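Home | Town | Work | Outdoors | Letters

Print this page | E-mail this page
Reading time: 4 minutes

The Shirt Off Someone Else's Back

19 February 2024

The woman who runs the secondhand counter at Crichton has agreed to talk on the condition that I leave her name out. She has relatives in Nenness, she says, and they already think she knows too much about what people throw away.

She has been sorting donated clothes for 28 years. In that time she has formed opinions on elastic, on the word "vintage," and on the people of Vitutthorpe, who in her view iron too little and give away too much.
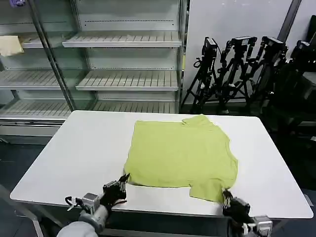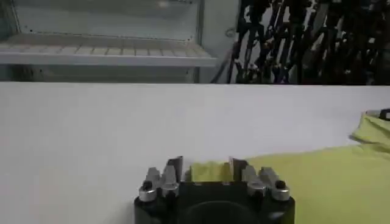 What makes her put a shirt on the rail instead of in the rag bag?

"The neck," she says. "I look at the neck first. If the neck has gone wavy, the rest of the shirt is just keeping it company. Then the underarms, then I hold it up to the window. A T-shirt can have a small hole near the hem and somebody will still buy it. A stain on the chest and you're done, unless it's from a band."

She will not be drawn on which band.

The shop takes in clothes every morning and sells them every afternoon, and the gap between the two is where she earns her keep. I had imagined a gentle sort of job, with tea in it. There is tea, but it goes cold next to the button jar while she works through a bag of somebody's former gym ambitions.

"January is leggings," she says. "Spring is men's trousers that the wife has finally gotten hold of. July is the worst, because everybody cleans out the garage and brings me what was in it. I had a wedding dress come in wrapped around a carburetor once. Dress was fine. We sold it."

And the carburetor?

"Sold that too."

Prices are a sore point. The shop's most expensive garment to date was a sheepskin coat that went for $519 to a man from Suson, who haggled for most of an afternoon and then paid the full amount. She still speaks of him with a kind of respect. Most things go for a lot less. T-shirts are $2 and have been $2 for as long as anyone can remember, which has not stopped customers from asking if she could do any better.

"I tell them I can do three," she says.

I ask if cheap new clothes have changed what comes through the door. She puts down the sweater she has been picking at and gives the question more thought than I had given it.

"The cloth's thinner. I used to get a shirt that had been through two brothers and a cousin, and you could still sell it. Now I get them with the tag on and I can see my hand through the front. People say they're being generous when they bring those in. Well, they're being tidy. I don't mind, I'd rather they came here than the dump, but I have to do something with it all."

Some of it gets cut up for rags, which go to two repair shops down the road. Some is baled and collected. A certain amount goes home with her, she admits, and does not always come back. Her own wardrobe is apparently a subject we are not going to discuss.

She has a few requests for the public, and I promised to pass them on. Wash it first. Tie shoes together by the laces. Check the pockets — she has returned house keys, a hearing aid and a set of love letters, the last of these to the wrong husband. Do not leave bags outside overnight, when the foxes have first pick and show very poor judgment.

Does she ever think of stopping?

"I did stop. I retired for a whole summer," she says. "I sat in the yard. Then I went to a rummage sale over in Nenness and they had wool coats in a heap on the floor, damp, with the good ones at the bottom. I was sorting them before I'd put my bag down. They thought I worked there."

She was back at Crichton the next week, at the same counter, with the same jar of buttons. The summer did leave her with a decent tan and a green cardigan, bought at that same sale, which she considers badly underpriced. She told them so when she paid for it.

A customer comes in while I am putting my notebook away. He has a denim jacket over his arm and wants to know if it would look right on a man his age. She takes it from him, checks the neck, turns it inside out and hands it back.

"It's a good jacket," she says.

Print this page | E-mail this page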